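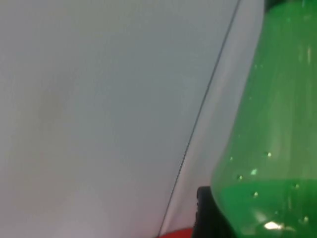
How often should the fire doors in a small guest house be checked?
Once a month for the quick check, and every six months for the full check with all the points below.

Fire door and escape route checklist, Flevgate guest house
Version used from September. Please fill in one copy for every floor. Write OK, NOT OK or N/A beside each point, and put a comment also when the point is OK but something looks different from last time.

Before you start
Take a flashlight, a small ruler, the door gap card and the master key. Tell the reception that doors will be opened and closed. The best time is after 11 a.m., when most of the guests are out. Do not prop any door open while you work on another one.

Part A – The door leaf
A1. Door leaf is straight and not damaged. OK
A2. No holes from old locks or hooks. NOT OK, ground floor, linen room
Comment: An old coat hook was removed and two screw holes stayed. They must be filled with the approved filler, not with wall paste. Wall paste was used in the past and it fell out.
A3. Label of the manufacturer is on the top edge and not painted over. OK
Comment: On the Horkik doors the label is on the hinge side, so do not write "missing" before you look there also.
A4. Glass panel, if there is one, has no crack and the beading is tight. N/A on upper floor

Part B – Frame, gaps and seals
B1. Gap at the top and at both sides is the same all the way. OK
B2. Gap at the bottom is within the mark on the gap card. NOT OK, door to the back stairs
Comment: The new carpet is thinner than the old one, so the gap became bigger. The carpenter is informed. Until the repair this door goes on the weekly list.
B3. Smoke seal is complete and without paint. OK
B4. Seal is not loose in the corners. OK
Comment: Pull very softly with one finger. If you pull strongly, you will make the fault yourself.

Part C – Hinges, closer and latch
C1. All hinges are present and every screw is tight. OK
C2. Door closes alone from fully open. OK
C3. Door closes alone from a small opening, and the latch goes in. NOT OK, room 5
Comment: The door stops on the latch and stays there. From the corridor it looks closed, and this is why it was not noticed before. The closer was adjusted the same day and the test was repeated three times with good result. Please test again next month.
C4. No oil leaking from the closer. OK
C5. Handle comes back to its position after use. OK

Part D – Escape route
D1. Corridor is free along the whole width. NOT OK, upper floor
Comment: Two folding beds were standing near the exit. They were moved to the store. I understand that the store is small, but the corridor cannot be the second store.
D2. Exit door opens without key from inside. OK
D3. Exit signs are lit and can be seen from every bedroom door. OK
D4. Emergency lights come on in the test. OK
Comment: The Diệp lamps need a few seconds before they are at full light. Wait before you write NOT OK.
D5. Outside path from the exit to the meeting point is free. OK
Comment: Leaves on the steps were swept. In autumn the steps should be looked at every morning – they become slippery very fast.

Part E – Papers
E1. Last inspection sheet is in the folder. OK
E2. Open points from the last sheet are closed or have a date. NOT OK
Comment: The point about the laundry door is open for 57 days. The spare part was ordered from Wanarano and has not arrived. Please call them again and write the answer on this sheet, also when the answer is only "next week".
E3. Evacuation plan in each room shows the present layout. OK

Result of this inspection
Urgent, same day: C3 (done), D1 (done)
Within two weeks: A2, B2
Waiting for part: E2

Note for the next inspector
If you are not sure about a point, write NOT OK and explain it. Sheets without any comment will be given back. Put the finished sheet in the red folder behind the reception and send a copy to the office before 5 p.m.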